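Vemotov sets aside next year's budget for two-arm assembly cells

3 February 2025

Vemotov, the Festhorpe maker of small housings and trays, plans to buy eight two-arm robot cells for its light assembly hall. The purchase was approved in November and takes up 40 percent of the plant's equipment budget for the year.
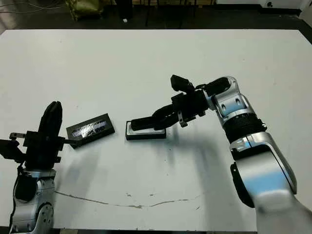
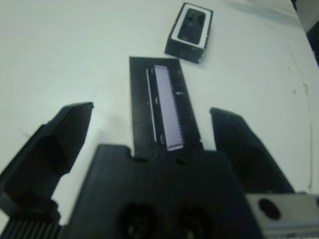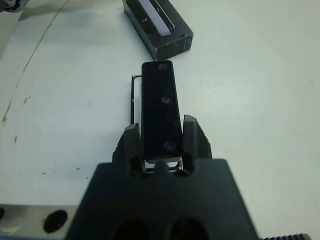
Black grippers and small black parts on a white tabletop.

Why is the company buying eight cells at once instead of starting with one?

The price per cell falls at eight, and the supplier, Gestska, charges a single installation fee for the order. Vemotov had first asked for quotes on two cells. The service contract alone would have cost nearly as much for two as it does for eight, so the planning group went back and asked for the larger number.

Delivery is split. Three cells are due in spring and the other five after the summer shutdown, when the floor in the east bay will have been leveled and the new power drops are in. The first invoice covers 35 percent of the order. The balance is paid when each group of cells passes its acceptance test.

A competing bid from Saraç came in lower on hardware but did not include spare gripper fingers or operator training. Vemotov expects to replace fingers often and has put a separate line in the budget for them, along with cables and wrist cameras.

The hall now has 69 manual stations. Vemotov says the stations next to the new cells will stay in use through the first year, and that the cells will start with short jobs on flat parts before any longer sequence is moved over. Work tables will be bought locally and are not part of the Gestska order.

Training for operators at the Festhorpe plant begins two weeks before the first delivery. A decision on a second order will wait until all eight cells have been accepted.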